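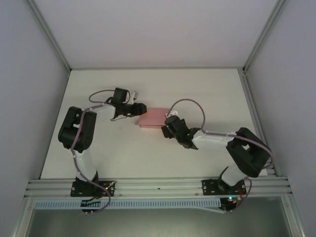
Korkivell has added a shallow work tray to its bench furniture range, aimed at small repair shops and classrooms that need to keep parts from rolling off a table. The tray went on sale in February and measures 700 by 600 millimeters inside the walls. The floor is flat and white, with light gray walls on three sides and the near side left open for access, so a small item such as the pink rectangular block near the center stands out clearly against the surface. A pale blue slotted cable duct runs below the near edge and takes wiring off the work area.

Search this site
Enter keyword

The company said the open side was settled early in the design. "A fourth wall gets in the way of the hands," said Kulap Khamphan, product lead at Korkivell. "Three walls stop most of what falls." The walls lift out for cleaning and are held by screws that can be undone with a standard hex key. The floor panel is sold separately as a spare.

The tray is supplied by Storetti, which also handles the aluminum profile used in Korkivell's earlier benches. Existing owners can fit it to the older frame with an adapter kit – the kit is not included and ships from the Asine warehouse only. Orders for 50 units or more are quoted separately.

Oranuch Sangkhawat, who buys equipment for the Hijazi training workshops, said the white floor was the main reason for the order. Small fasteners had been hard to find on the dark mats used until now, she said, and the mats also held dust. The workshops will keep the mats for soldering.

A deeper version with taller walls is planned. Korkivell has not set a price.

Filed under: Workshop, Storage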